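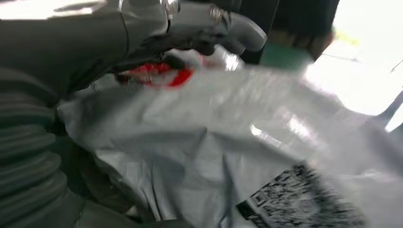

Gray on gray in one of the side halls, Wednesday morning.

The Andrade tile works opens its doors to the public once a year, in August, when the kilns make the building roughly as comfortable as the inside of a toaster. I took the bus up from Skiketness with a bottle of water and a printed ticket that nobody asked to see.

The tour starts in the clay yard, at the back, where the trucks come in from the Skendach pit. I had expected clay to be more interesting than it is. It sits in heaps. Our guide told us there are two kinds, a red one and a yellowish one, and that the recipe for mixing them is a company secret, after which he led us past a chalkboard with the recipe on it. I didn't write it down. A man in a sun hat did.

From there you go through the press room, which is loud enough that the talk is given afterward, in a corridor. The upshot is that a roof tile spends a few seconds being made and then a very long time lying on a rack, drying. The racks go on for the length of the building. Several of the children in our group found their spiritual home there and had to be retrieved.

The kiln is the thing people come for. It is 47 meters long and you can look in through a small glass port, one visitor at a time, for as long as the people behind you will stand it. What you see is orange. I went around twice.

After that came the glazing samples, 317 of them on one wall, each with a number and no name. I would have bet good money that at least 200 were the same brown. The guide said customers feel strongly about the difference — and then, when pressed, couldn't say which one was on his own house.

Lunch was in the canteen: lentil soup, bread, and a local soda called Furkik that tastes of pear and a little of pencils. I had two.

The gift shop sells seconds at a fair price. I bought a ridge tile with a chip in one corner and carried it 32 stops home on my lap. It is on the balcony now, holding down a tarp.

Tickets for next year go on sale at the gatehouse in spring. Wear closed shoes, and sit on the left side of the bus going up.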